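Why Do Wooden Drawers Get Stuck in Summer?

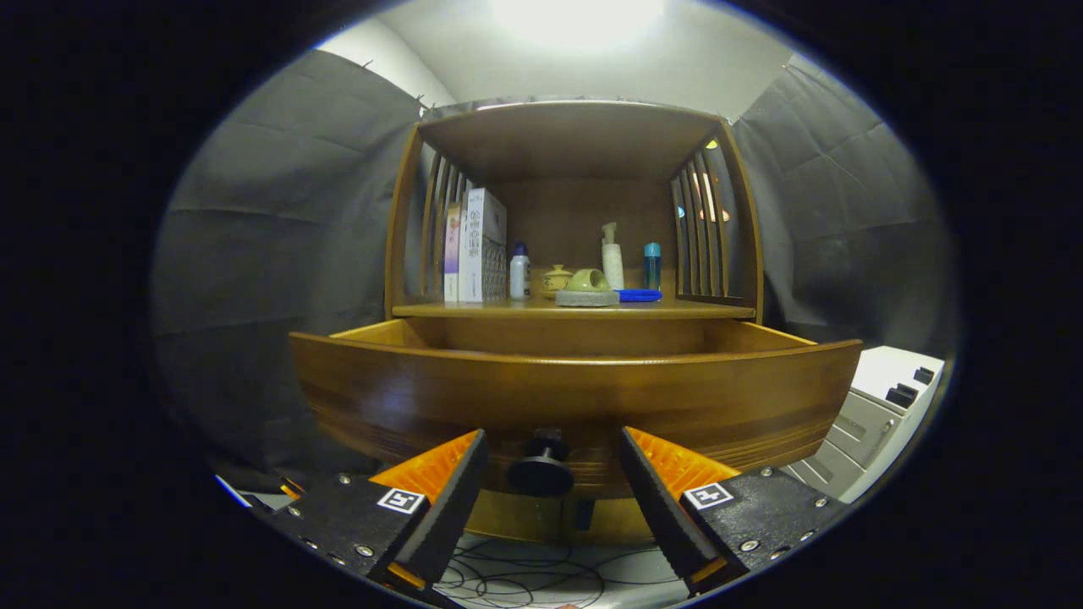
Jonas Widmer wrote in to ask why his sock drawer slides just fine all winter and then in July he has to put his foot against the dresser and yank. His sister says he's stuffed too many socks in it. He took all the socks out and it still got stuck!

Good experiment, Jonas. Taking the socks out was exactly the right thing to try, and I'm on your side in this one. It's the wood. Your drawer has gotten fatter.

I know that sounds silly. Wood is hard, and it's been sitting there being a dresser for years, so how can it grow? Well, it isn't growing the way a tree does. It's soaking up water from the air, and that makes it swell.

A tree is full of tiny, tiny tubes, far too skinny to see with just your eyes. Picture a giant handful of drinking straws, all squeezed together and all pointing up. When the tree was alive, many of those tubes carried water from the roots up toward the leaves. Later somebody cut the tree down, sawed it into boards and let the boards dry out. The water left, but the tubes stayed. And the walls of those tubes still love water. They'll grab it whenever there's some going.

And there's always some going, even indoors. Air has water in it, floating around as a gas called water vapor. You can't see it, but you've met it – breathe on a cold window and some of it turns back into little drops. When air has a lot of water vapor in it we call it humid. In many places summer is the humid part of the year (that sticky feeling when your shirt clings to your back). In winter, when the heat is on, the air inside a house is often very dry.

So in summer the walls of the tubes take in water and puff up a little, and the whole board gets wider. In winter the water goes back out and the board shrinks again. In and out, every year. Furniture makers say the wood is "moving," which I love, because it makes it sound like the dresser sneaks around at night.

Now for the strange bit. Wood swells sideways much more than it swells longways. Think of the straws again. If every straw gets thicker walls, the bundle gets fatter, but it hardly gets any taller. The lines you see running along a board are called the grain, and they show you which way the straws are pointing. A drawer front usually has its grain running from left to right, so in humid weather it gets taller from bottom to top. If there's only a thin gap above it, the gap closes up. Then the drawer rubs, and you pull, and you end up on the floor.

My friend Selina Koller builds cabinets in a little workshop in Brerkow, and she leaves a gap of 2 millimeters above her drawers when she makes them in winter. She once had a customer move a chest 3,000 miles, from a desert town to a rainy one by the ocean. Every drawer stuck within a month! She shaved a bit off the tops and they were fine.

You can catch wood drinking if you have a kitchen scale. Find a dry block of wood, a good chunky one with no paint or varnish on it. Weigh it and write the number down. Mine was 952 grams. Leave it in the bathroom while everybody in your house takes showers for a week, then weigh it again. If the number has gone up, the extra is water. (Ask before you borrow the scale. I forgot.)

As for your sock drawer, Jonas, ask a grown-up to help you lift it out, and rub a plain white candle along the edges where it slides. Wax is slippery. Please don't let anyone sand it down in July, or by January it'll be rattling around in there. And tell your sister about the straws.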